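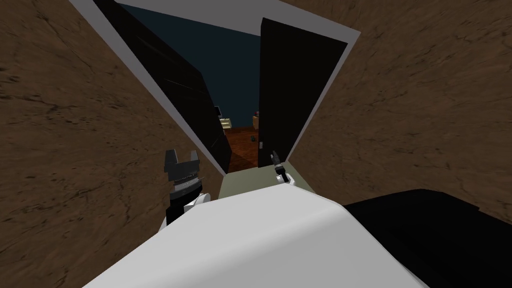
At the double doors in the practice house, both grippers up and the next room ahead.

Those of you who came to the December open evening will remember the queue for the headset, and I am glad to say the remote driving sessions at Kincaid have carried on ever since. For anyone who missed it, the idea is simple enough. One of us sits at the desk in Wustden, takes hold of the two hand controllers and steers a robot through an ordinary household job in a simulated house, while the computer keeps a record of every movement. Later on those recordings are used to teach the robot to manage the job by itself, so our good habits (and, I'm afraid, our bad ones) are passed along with the rest.

Doorways have taken up far more of our time than I expected when I drew up the plan. You and I turn a shoulder without thinking, but at the controls you have a broad white body to bring through and two arms to mind as well, and it is terribly easy to watch one gripper and forget the other. My advice to new drivers is to stop short of the threshold, settle both arms, have a good look at the gap and then go – slowly, please, and in one smooth push if you can manage it. A recording full of little jerks back and forth is hard work for whoever has to tidy it up afterwards, and at Prornberg they have been very patient with us so far.

The close work is a different sort of pleasure. There you are looking down over the gripper itself, with the fingers spread wide, and every small turn of your own wrist matters.

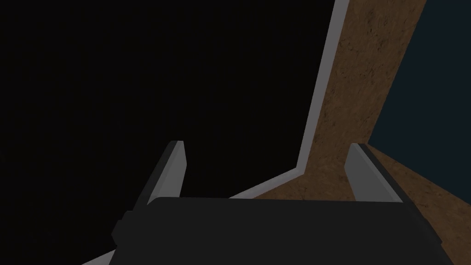 Tamara Zakharchenko wrote in after her first turn to say that she had spent the whole session holding her breath, and that she wished someone had told her sooner to rest her elbows on the desk. She would also like the newcomers to be allowed a failed attempt or two before the recording starts, and I think she is quite right, so from now on we shall do it that way.

The next session for new drivers is on 22 January 2019, in the upstairs room at Ravelley. There are two desks, so do bring a friend if you would like company, and ring extension 59 to put your names down.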